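Chapter 4
Showing a Robot What You Mean

The promise is easy to state and has been made many times. Instead of writing code for a task, a person performs it, the robot records what happened, and some learning method turns the recording into a skill. Sales sheets call this "teaching." The word does a lot of work that the recording can't do, and this chapter asks how much of it is earned.

A demonstration is a list of numbers and pictures taken at intervals. It holds where the gripper was, how far open it was, and what a camera mounted on it could see. It doesn't hold what the person was trying to do. Someone who pauses before closing on an object may be checking the grip, or may have been distracted by a door. Both pauses look the same in the data, and a model that copies one will copy the other.

There are two common ways to get the recording. In remote control, or teleoperation, the person drives the real arm from a distance with a joystick, a headset or a smaller copy of the arm. The motions are ones the robot can make, but they tend to be slow and stiff, and the operator feels little or nothing through the controls. The other way is to give the person a gripper to hold. The hand does the moving, the camera rides along, and the arm isn't there at all. People get faster with it in an afternoon. What they gain in speed they may lose later, when an arm with limited reach is asked to follow a wrist that had no such limits.

The Jallaswood study, which we return to throughout this chapter, used hand-held grippers and simple tabletop objects. Its log lists 3,038 demonstrations. After review, 914 were thrown out, most of them for lost tracking or for grasps that slipped. The published summary gave only the first number. Keep that in mind when you read that a system was trained on "thousands of examples" – ask how many were left.

Paper cups deserve more respect than they get in this field. The wall gives under pressure, the sides slope, and a white surface offers a camera very little to hold on to. A grip that is firm at the middle of the cup may be too firm near the rim. From the gripper's own camera, a held cup can take up most of the view and hide much of the table behind it. 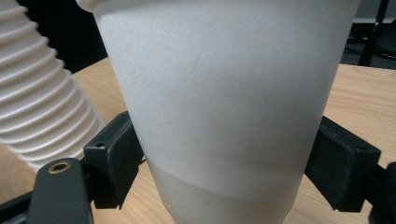 4.1 What the recording leaves out

Start with force. Unless the fingers carry sensors, the only trace of how hard a person squeezed is the distance between the fingers and whatever the camera can pick up, such as a shallow dent or a crease in the paper. Even then, one picture can't say whether the crease was made by this grasp or was there before it. A careful reader of the data would want the earlier pictures too.

Next comes choice. The Bråten group had 2 operators perform the same cup task and found that each had settled on a different height for the grasp. Averaging them gave a height that neither had used. We will look at methods that claim to handle this, and at the conditions under which they were tested.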